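Speaker notes: "Where Does the Cup Go?" A short talk on sinks, racks and small kitchens
Stidden Home Evenings, 19 Nov 2024
4 min read | 9 comments | 210 shares

Welcome people in, let them find a seat, and thank them for coming out. Mention that the handout is by the door and that I'm happy to take questions at any point, since I ramble and a question is often the only thing that stops me.

Then straight to the slides. Leave them up together and let everyone look for a minute before I start talking.

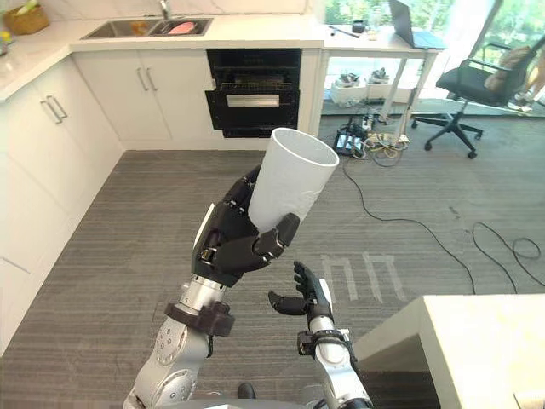
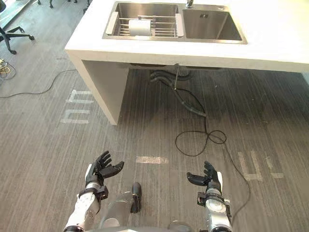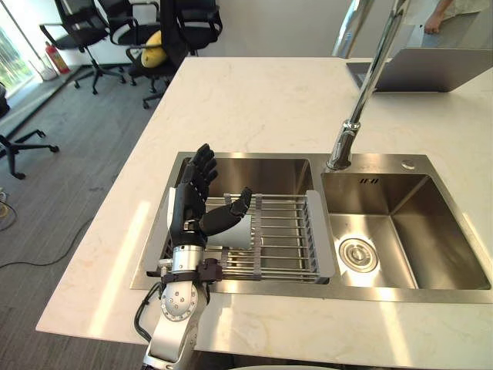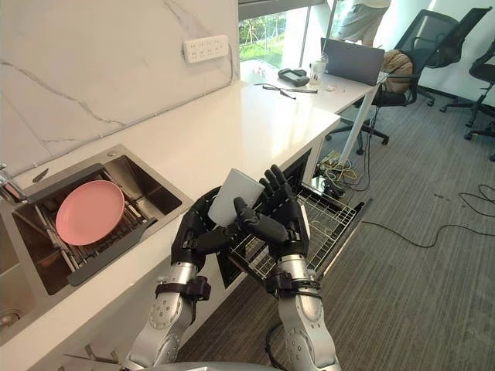 Photos: Cormier Kitchens archive

Start with the sink, because everybody has opinions about sinks. Mine is that two basins are worth the counter space they eat up, and I know some of you will disagree (the Ilach group certainly did, in October, and we had a lovely long argument over it). With two, you can lose one of them to a drying rack and still have somewhere to fill a pot. Point to the third slide, where the rack spans the left basin and the right one is left clear.

Talk about racks that sit over the basin. I resisted them for years! I had one of those big trays on the counter with a spout that never quite reached the sink, and I wiped under it every single morning of my life. An over-the-sink rack drips where you want it to drip. Go back to the second slide for the roll lying across the rods. Ask who else uses their rack as a parking spot for whatever they have in their hand. Wait for the laugh, and admit that mine currently holds the mail.

Next, cups. I like a cup to go upside down on a rack, tipped a little if there's room, so water doesn't pool in the base. My mother stood hers upright and dried them with a towel, and she'd have been horrified by all this. Plates are easier. The pink one on the last slide is lying flat on top of the bars, and I'd stand it on edge between them at home if the gaps were wide enough. Suggest bringing a favorite plate along to the store when buying a rack. People feel silly doing it and then thank me later.

Dishwasher section, keep it to 5 minutes. Last slide again, with the rack pulled out beside the sink. That is the layout I would ask for in any kitchen: sink and dishwasher close enough that you turn and load, with no dripping trail across the floor. Which matters a good deal more if you have carpet, as in the first two slides. Carpet near a sink wants a washable mat, and I'll pass around the one from Stakcombe so people can feel the backing.

If there's time, say a word about the open space under the counter in slide two. I'm fond of being able to get at the hoses without emptying a cupboard first. Others want it all behind a door, and that's fine too, as long as you look in there now and then with a flashlight.

Knives: never left in the bottom of a soapy sink. Tell the story of my thumb, the short version.

Questions, then tea. Remind everyone to put their cups on the left-hand tray.

Contact: Stidden Home Evenings, room desk, ext. 3257
© Stidden Home Evenings
Back to top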